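Photo card

A photo card is a flat card with a small picture set into one part of its face, the rest being left plain or used for printing. The picture is usually placed to one side, often inside a thin border. Photo cards are used for membership, sign-in, sorting and simple games, and are made to be held and passed from one person to another.

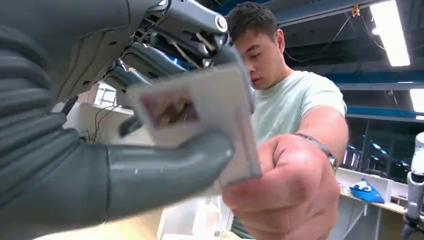 Venero Reference Pages / Paper and Print Department

Form and materials

Most photo cards are rectangular. Plain card stock is the cheapest material and can be cut by hand, but it bends easily and picks up dirt from the fingers. Plastic cards last longer and can be wiped clean. Coated stock falls between the two. The Idum series, first sold in boxes of 100, was printed on uncoated white stock, and complete boxes with clean corners are hard to find. A later run of 2,000 cards by Dal Bello used a thin gloss coating.

Handling and wear

Cards are normally gripped by a lower edge or corner, which leaves the picture clear for the person receiving the card. The same habit explains the usual pattern of wear. The lower part darkens first, the edges go soft, and the corners begin to curl. A slight bend can often be pressed out under a heavy book overnight. A crease cannot — the fibers along the fold are broken.

Use indoors

Where cards are handed out often, the floor makes some difference. A thin card dropped on a smooth floor lies flat and is awkward to pick up without a fingernail.

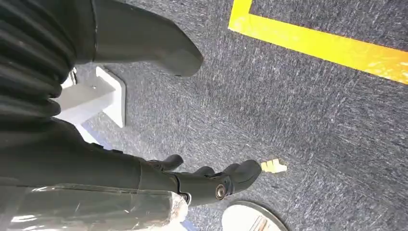 Short-pile carpet is easier, as the edge of the card can be pressed down and tipped. Carpet also holds grit, and a card that has been dropped should be brushed off before it goes back in the stack.

Storage

Photo cards are kept upright in a box or flat in a sleeve. The Lancombe sleeve holds 40 cards in 2 rows and is open at the top. Rubber bands mark the edges and are best avoided.

See also: Index card; Card stock; Card sleeve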